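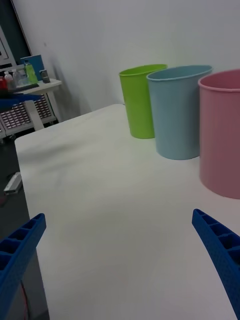 ### 3.2 Collecting demonstrations

All demonstrations were given by remote control. Ewan Kerslake and Solange Ferrand drove the two arms in turn, and we kept 200 runs, 90 of them by Ferrand. Each run asks for the bottle to be placed in one of three coloured containers.
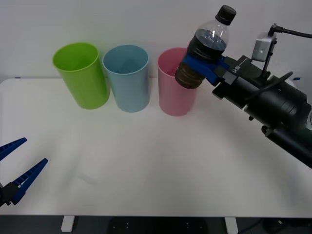
**Figure 4.** The right arm holding the bottle over the pink container during the Monesach sessions.

### 3.3 Start position and resets

A run starts with the bottle standing in front of the row and both grippers open. 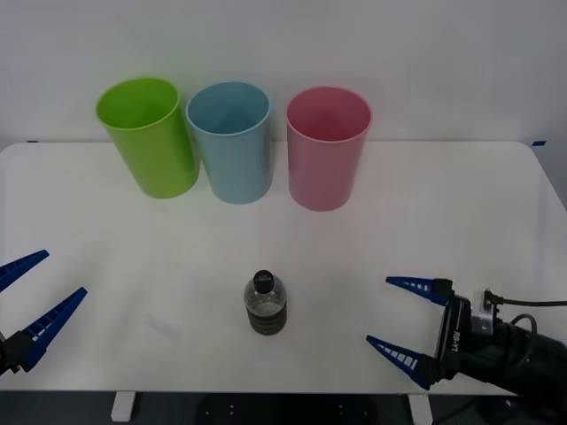 The operator then says the target colour aloud and starts recording. Runs in which a container fell over were dropped, and the operator repeated them the same day.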